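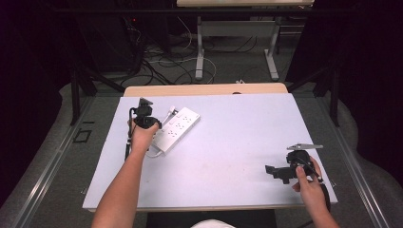
Drarow Clip-On Board Review

Home | Reviews | Desks & Tables | Storage | About
October 17, 2023
By Thanakorn Paisan

I bought the Drarow board to cover a wooden table that was picking up dents. It is a plain white rectangle that sits on top of the table and is held by small metal clips. I have used it since February.

Setup was quick. The clips went on by hand and have not slipped. My board leaves a narrow strip of wood showing along the far side. I would have liked it a little bigger, but the next size up was 185 dollars and I paid 54 for this one.

The surface is smooth and has a dull finish, so a lamp overhead doesn't bother me. Small dark screws are easy to find on it. They also roll, and I now keep them in a dish.

It does show smudges. Most of mine are near the middle, where my hands go. A damp cloth takes off the fresh ones. Older ones need dish soap — I tried a spray cleaner from Genden and it left streaks.
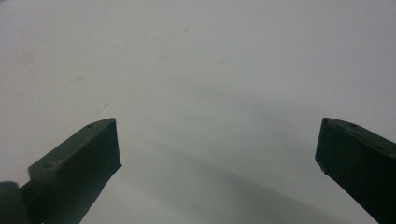

The matte white surface, with a few faint blemishes.

A power strip with six outlets fits on the board with room left to work. I'd still mount it under the table if I were starting over, as the cords take up more space than the strip does.

I also looked at the Tresia mat, which rolls up and costs less. Mine never did lie flat at the corners and I sent it back.

Four stars out of five. I took one off for the clips, which stick up slightly and catch my sleeve.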